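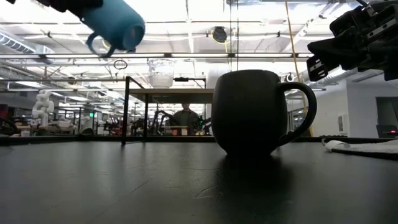 Two mugs, one black and one light blue.

Brirkevlow, series two: progress report
Oct 4, 2021

Dear all at the Moltirard fund,

Thank you again for your patience over the summer, and for the very kind note after the first read-through, which I pinned up in the writers' room and which has cheered us through a good many long afternoons.

The scripts first, as I know you've been waiting for them. All but the last two episodes are locked, and the finale is with Šindelář Pictures for notes as I write. It runs long (they always do!) and will lose the ferry subplot, much as I love it.

Casting is nearly settled. We saw 148 people for the part of Fevo, the younger brother, and have made an offer to a lovely newcomer from the regional theatre. I hope to give you a name once the contract is signed. Of the background artists, 400 have registered for the market episode.

Our one real worry is the bakery set, where timber prices have left us 831 euros over on that line. I'd like to cover it from the travel money, if you're happy with that.

Filming is due to finish in December, and a rough cut of the opening episode will follow as soon as the editors can let it go.

With warm wishes,
Štefánia Jurčo
Series producer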